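Speaker notes - Painting on Concrete: Commissioning an Outdoor Mural
Sunday, December 8, 2019

**Slide 1 - Scope**

Twenty minutes, then questions. Cover commissioning, surface survey, paint system, upkeep. Skip the selection of the artist; the morning session deals with it.

Case used throughout: the Purkamska underpass in Flarkville. Two retaining walls, cast concrete, painted area 753 square feet. Pedestrian and bicycle traffic only.

**Slide 2 - The brief**

The first brief ran to 17 pages and was too long. Artists priced the risk they could not see in it. The second version was nine pages and held four things: dimensions, wall condition, access hours, and who owns the design after handover.

Point to make slowly: copyright and ownership of the physical wall are separate. The contract should say who may paint over the work, and with how much notice. Flarkville settled on 60 days' written notice to the artist.

**Slide 3 - Surface survey**

Read out the order of work, then move on.

1. Tap test for hollow areas, marked in chalk.
2. Moisture readings at three heights, repeated after rain.
3. Salt check along the base of the wall.
4. Adhesion test on any old coating.

The north wall failed at the base. The drain behind it was blocked, and the lower strip stayed damp well after the upper wall had dried out. Repair came out of the highways budget - this took longer to agree than the repair took to do.
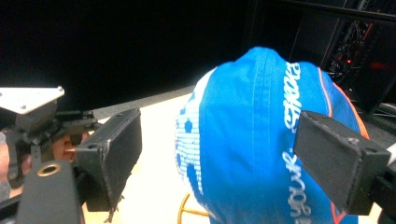 The drain delay pushed priming into cooler weather. Masonry primer has a minimum surface temperature, and a shaded underpass runs colder than the street above it. Take the reading on the wall itself. The air reading in the weather report is of no use for this.

**Slide 4 - Paint system**

Mineral silicate paint on the south wall, acrylic on the north. Silicate bonds with the concrete and lets vapor out, but the color range is narrower and it can't go over the old acrylic left on the north wall. Stripping that coating was priced and turned down.

Dreßler supplied the color schedule. 193 separate patches, each with a batch number and a grid reference. Keep the schedule with the contract. Touch-ups matched by eye do not hold up in daylight.

**Slide 5 - Anti-graffiti coating**

Two types: sacrificial and permanent. Sacrificial wax comes off with hot water and must be put back each time. Permanent coatings can trap moisture, so they were ruled out on the north wall.

If asked about Govum: it is the asset register the town uses for inspections, and it has no part in the coating choice.

**Slide 6 - Upkeep**

Inspection twice a year, one of them after the winter salting season. Wash from the bottom up, low pressure. Log every touch-up against the grid.

Leave the maintenance table on screen during questions.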